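Search this site Enter keywords Go

Tusbridge opens its robot workshop to visitors
October | By Heather McKinnon

Tusbridge will open its Trurthorpe workshop to the public this October, with robot arm demonstrations from 10 am. Entry is free and there are 300 places.

Visitors can watch staff program an arm to handle plates, bowls and food items – the kind of work Neltura, its kitchen project, is built on. Last year's open day drew 136 people.

"People ask better questions when they're standing next to the machine," said workshop manager Cameron Henare.

Bookings are through the Tusbridge front desk.

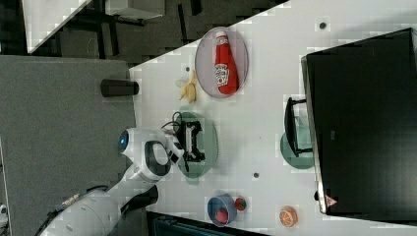 A robot arm at work over a green plate at the Tusbridge workshop.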